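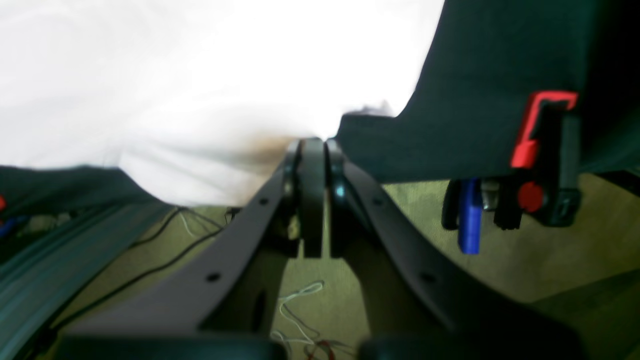 Classé dans : Matières premières, Humeurs – 29 octobre 2020

J'ai relu trois fois la présentation de Drelletti sur son projet de cuivre de Zawadzka, et je ne comprends toujours pas d'où vient l'enthousiasme. Le titre a bien monté depuis septembre. Sur le forum où je traîne, on parle déjà de « gisement de classe mondiale ». Bon.

Reprenons. La société annonce un intercept de 188 mètres minéralisés dans son dernier sondage. Joli chiffre, qui figure en gras dès la première page. Il faut aller jusqu'aux annexes pour lire que la teneur est portée par deux passages assez courts, et que le reste du trou dilue tranquillement le tout. Retirez ces deux passages et il vous reste de la roche que personne n'irait chercher à cette profondeur. Ce n'est pas malhonnête, tout le monde le fait dans le secteur. Je note simplement que l'épaisseur vraie n'est pas donnée. « Non déterminée à ce stade », dit la note de bas de page. Elle ne l'était pas non plus pour le sondage d'avant.

Ensuite, l'eau. Le site est à 3 000 mètres d'altitude, dans une vallée où les agriculteurs se disputent déjà les tours d'irrigation. La présentation y consacre une diapositive, avec une flèche bleue qui part d'un réservoir et arrive à l'usine. Qui possède les droits sur le réservoir ? Combien coûte le pompage ? J'ai écrit au service investisseurs, qui m'a répondu très poliment que ces points seraient traités dans l'étude de préfaisabilité. Laquelle était promise pour l'an dernier.

Et puis il y a l'investissement initial : 270 millions de dollars. Je veux bien, mais le projet voisin de Bastell, plus bas, plus près de la route et raccordé au réseau électrique, était parti sur un budget comparable et a fini très au-dessus. On me dira que les deux gisements n'ont rien à voir. C'est vrai pour la géologie, beaucoup moins pour le prix du béton et des camions.

J'en ai discuté avec Xinyi Kong, qui a travaillé sur des modèles de ressources avant de changer de métier et qui est nettement moins grincheuse que moi. Selon elle, la campagne de forage est propre, la maille est correcte au nord et le laboratoire est sérieux. Elle serait même plutôt optimiste sur l'extension en profondeur. Là où elle tique, c'est sur la récupération métallurgique : les essais portent sur un seul échantillon composite, prélevé dans la meilleure zone. « Attends le suivant », m'a-t-elle dit. J'attends, donc.

Reste la question du financement. Wurkness, l'actionnaire de référence, a remis au pot deux fois, à chaque fois avec une décote confortable et des bons de souscription en prime. Les petits porteurs, eux, se font diluer en applaudissant. Je ne vois pas pourquoi la troisième fois serait différente, et il y en aura forcément une vu l'état de la trésorerie.

Je ne dis pas que le cuivre n'est pas là. Je dis qu'au cours actuel on paie une mine, alors qu'on a des trous, une route à refaire et une flèche bleue. Pour info, je n'ai pas d'actions Drelletti, ni à l'achat ni à la vente. J'en ai eu il y a quelques années – vendues à perte, vous pouvez en tenir compte en me lisant.

Je reviendrai sur le sujet quand les nouveaux essais métallurgiques sortiront. Si quelqu'un a mis la main sur le dossier de demande d'eau, je suis preneur, les commentaires sont ouverts.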